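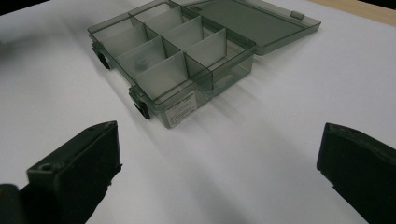
According to Marijke Bosman, the case for divided storage needs no testing at all: people who give each kind of small part its own place find things sooner, and anyone who has looked for a washer in a biscuit tin knows it. She said this in the discussion after our first talk at Manholm, and most of the room agreed with her. We quote the remark for its honesty. It states openly what much of the writing on household and workshop storage takes as given, namely that the benefit is plain to see and only its size is in doubt. In this section we ask what the evidence would look like if the benefit were small, or absent, or limited to a certain kind of user, and whether earlier studies could have told the difference.

4.2 Does dividing the space save the time?

The divided box is sold in many shapes, but the common one is shallow, rectangular and made of see-through plastic, with a long divider down the middle and shorter ones across it (Figure 3). The number of compartments is set by the maker. The number of kinds of thing a household owns is set by nobody in particular, and it changes. Any claim that the first makes the second easier to manage has to deal with the mismatch, and the earlier studies hardly do.

Figure 3. Open organiser box with eight compartments in two columns of four.

Take the Nijs trial, which is cited more often than any other. Its 31 participants were asked to fetch named items from a loose tin and then from a divided box, and they were faster with the box. What the summary leaves out is that the boxes had been filled by the experimenters the same morning, one kind of item to a compartment, with nothing left over. The participants then watched as the compartments were pointed out to them. The tin was filled by tipping things in. So the trial compares a container that had just been sorted, by someone else, at no cost to the user, with a container that had not been sorted by anybody. The result may well be right. It says very little about dividers, and it might have come out the same had the sorted items been laid in heaps on a tray.

Toon Van Acker has made a similar point about the order of the tasks. Everyone in the Nijs trial used the tin first. By the time they reached the box they had handled most of the items once and knew what a "grommet" was, which some of them had not known at the start. We wrote to the Nijs group asking for the times split by item and were told that these had not been kept.

The Fokeck survey is larger, with 400 households, and at least deals with boxes in real use. It reports that owners of divided boxes describe themselves as tidier than other people do. We have no quarrel with the figures. But a tidy person is surely more likely to buy such a box in the first place, and somebody who has paid for one has a reason to speak well of it. Neither possibility is mentioned. The survey also asks about "your storage system" in the singular, so that a respondent with one box of picture hooks and a garage full of carrier bags could truthfully answer for the picture hooks.

Our own follow-up, carried out in April 2025, was modest. We went back to three of the workshops described in section 2 and asked the main user of each to go on as usual, noting down every time an item was put away and where. We did not ask about fetching. This was deliberate. The time spent fetching is the part of the story that favours the divided box, and it has been measured before, however badly. The time spent putting back is hardly ever counted, although the box is useless without it.

The notes are uneven. Dirk Dierckx filled in his every evening from memory, against our instructions, and we have treated them with caution. Geert Verhoeven kept his as we had asked, and they show a pattern which turns up in the other two sets as well: items that plainly belonged in a compartment went back to it, while items that were a little different — a screw of an odd length, a fuse of a rating not already in the box — went into whichever compartment was nearest or had the most room. Wouter Verhoeven called this compartment "the rest". All three users had one, although none of them had mentioned it when we first asked how the box was arranged. In practice, then, part of the divided box was working as a small biscuit tin.

How much this matters depends on what the user keeps. Someone with a fixed stock of a few kinds of part may never need a place for the rest. The tables supplied by Ceker, which lists upwards of 1000 small fittings in its trade catalogue, suggest that a jobbing repairer is in a different position, and that the odd item is a daily event. For such a user a compartment is a guess about next month's work, made on the day the box is filled. We see no reason to expect the guess to be a good one.

Against this it can be argued, as Bosman did later in the same discussion, that a box which is three parts sorted is still better than a tin. That may be so. We would only ask for the comparison to be made fairly, with both containers filled and kept by the person who has to use them, and with the minutes spent sorting added to the bill. It would also help if the observation went on long enough for the first arrangement to wear out. None of the studies we have read meets all of these conditions, and ours does not meet them either: we had no loose tins to compare with, and the notes stop in May.

A further weakness should be stated. Three workshops cannot show how common a mixed compartment is, and the users knew that we were interested in where things went. It is possible that they were more careful than usual, in which case the notes make divided storage look neater than it is. It is also possible that keeping the notes took up the attention that would otherwise have gone into sorting. We cannot tell these apart from the present material, and we have left the workshop results out of the pooled table in section 5.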